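Robots in the Home, week 4 handout
Notes from the Cullinane open day, plus what I want you to do with them

Right, so those of you who couldn't make it out to Cullinane in March missed a good one, and those who did come spent half of it at the sausage sizzle (I saw you). I've typed up my notes so we're all starting from the same spot for the tute.

1. What we went to see

Siobhán Kinsella's group is building Wedau, a two-armed home robot that's meant to do the boring jobs. The talk everyone wanted was the live demo, and yes, it wiped a bench, slowly, and got a cheer! But the bit I keep going on about was Karthikeyan D'Souza's session on where the training material comes from. It's people doing housework, seen from head height, with both hands in view. He has 564 clips of wiping and dusting alone, and he let us sit and go through as many as we liked. 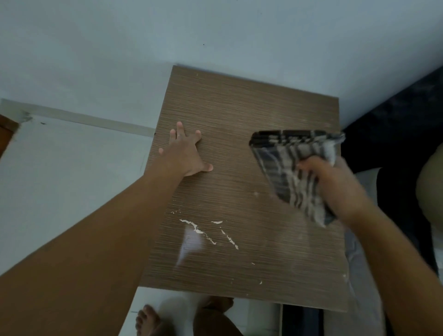 I asked him why wiping, of all things, and he laughed and said it's where the robot looks silliest. Picking up a cup is mostly about where your fingers go. Wiping is about force over a whole surface, and a camera doesn't measure force. You have to guess it from the way the cloth bunches, or from which hand is bracing and which is doing the rubbing. Have a go on your own desk tonight and notice how much work your "lazy" hand is doing.

Santosh Tiwari put his hand up and asked how Wedau knows when a mark is dirt and when it's just damage. Great question. A white fleck might be dried paint, it might be a chip, and you and I would give it a rub and find out. Wedau gets 3 goes at a mark, then leaves it and moves on. Karthikeyan reckons that's a stopgap and he's not proud of it.

2. Flat is easy, upright is not

The second half was about vertical surfaces, and this is where I'd like your notes to be better than mine. On a flat board you can lean your weight down. On a drawer front you're pushing sideways into something that might slide or tip, and there are gaps between the drawers for the cloth to catch in. People bunch the cloth up into a wad and go at the edges and corners with it, often two-handed. Wedau can't do that yet. Its cloth has to stay flat or it loses track of it.

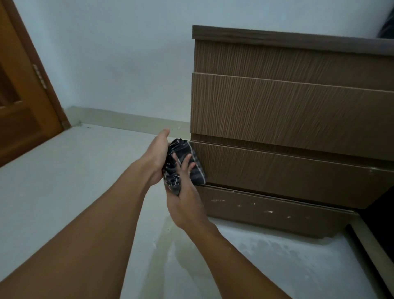
3. For the tute

Pick one cleaning job at your place and do it twice, once normally and once with your bracing hand behind your back.
Write down what changed, in plain words, 50 words is heaps.
Sketch where you'd put a force sensor if you were only allowed one. Magdalini Kouris will be running the sensor bench and she'll want to argue with you about it.
Read the Brimia chapter on contact before you come, or at least the first half.

Bring an old tea towel. I've got a few spares but they're pretty ratty.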